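Section 4: Preparing and sending your manuscript to the Sinby Poetry Prize

Welcome back, and well done for getting this far. If you have worked through Sections 1 to 3 you will already have an account on the Clarnside submissions page, and you will know whether you are entering a single poem or a full collection. This section is for people with a collection. It takes you from a folder of finished poems to a sent entry, and I would set aside a quiet evening for it, with something nice to drink and no particular hurry.

4.1 Before you begin

You will need:

- all your poems in one place, in their final versions
- a note of where any of them have been published before
- a short biography (we will write this together in 4.4)
- the entry fee of 19 pounds, or your fee-waiver code if you asked us for one

Note: The closing date for this round is 23 November 2024, and the page shuts at midnight by its own clock. Please don't leave it until the last hour. Every year we have a handful of very unhappy messages from people whose broadband went off at ten to twelve, and we can't reopen the page for them, much as we would like to.

4.2 Putting the manuscript together

1. Open a new document and set the paper size to A4. Choose a plain typeface that you find comfortable to read, in 11 or 12 point.

2. Paste in your poems, one to a page. A poem that runs over two pages is quite all right, but start the next one on a fresh page all the same.

3. Check the line breaks in every poem against your own copy. Pasting has a way of swallowing indents and stanza gaps, and our readers will take the poem exactly as they find it.

4. Add a contents page at the front, with page numbers. If you move poems about later on (and you will, everybody does), come back and put the numbers right.

5. Add a title page before the contents. It should carry the title of the collection and nothing else.

Caution: Take your name off everything. The Drakenstead readers see each manuscript without knowing who wrote it, and an entry with a name on it has to be set aside. Look in the headers and footers, on the title page, and in the file name too. Dedications are a common slip – "for my sister, with love" can stay, but "for my sister, Ruth Begay" would give a fair bit away if your name were Begay.

4.3 Settling the order

There is no rule about order, and I won't pretend there is. Some people run their poems by date, some by subject, and some by what I can only call mood. If you are stuck, try this.

1. Print the poems, or write each title on a slip of paper.

2. Choose the poem you would want a stranger to meet first, and put it at the top. It needn't be your best one, though it should be one you would happily stand beside.

3. Choose the last poem in the same way.

4. Lay the rest out between them on the floor or a table and read only the first and last lines of each, moving things until the joins feel right to you.

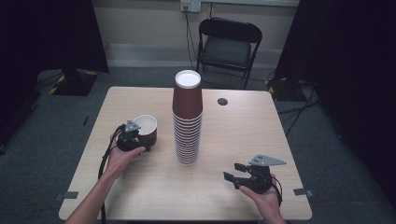
5. Leave the whole arrangement overnight if you have the room and no cats. Read it through once more in the morning, aloud if you can bear it, and copy the new order into your document.

Note: You may divide the collection into parts if you wish. Numbers are fine for these, and so are titles. Very short parts of one or two poems can feel a little bitty on the page, so do think about whether you need them.

4.4 Writing the biography

The biography is kept apart from the manuscript and is only opened once the judging is over. It is also the bit that people put off longest! The box on the form takes up to 1,000 characters, counting spaces, and most people use far fewer.

1. Write in the third person, using the name you publish under.

2. Begin with your most recent book or pamphlet, giving the title, the publisher and the year. If you haven't published one, begin with where you live or what you do, and don't apologise for it.

3. Add any prizes, fellowships or residencies. Three or four is plenty. Give each its full name, and say "shortlisted" or "commended" if that is what happened.

4. Finish with a sentence about work, teaching or home, whichever you don't mind strangers reading.

A finished one might look like this:

Ezekiel Begay is the author of the pamphlet Ferry Weather (Oyelaran Press). He was commended in last year's Sinby Poetry Prize and teaches an evening class in Clarnside, where he lives with his family.

You will see that it is short and plain. Ezekiel kindly let us print his, and told us that his first draft came to 390 words and mentioned a school prize for handwriting.

4.5 Sending it in

1. Save the manuscript as a PDF. Open the PDF and page through it once, right to the end.

2. Sign in, choose "Collection", and press "Add file". Wait for the green tick before doing anything else.

3. Paste your biography into its box, and your list of earlier publications into the box beneath.

4. Pay the fee or type in your waiver code.

5. Press "Send entry" once. The page can take up to 10 minutes to answer when it is busy – pressing again may charge you twice.

6. Look out for our email and keep it. It has your entry number, and you will need that if you want to withdraw a poem later.

Caution: Once sent, a manuscript can't be swapped for a newer version. You can withdraw it and enter afresh while the round is open, but a second fee will be due.

The longlist goes up in February. Section 5 covers what to do if a poem in your entry is accepted by a magazine in the meantime.

19 shares
10 comments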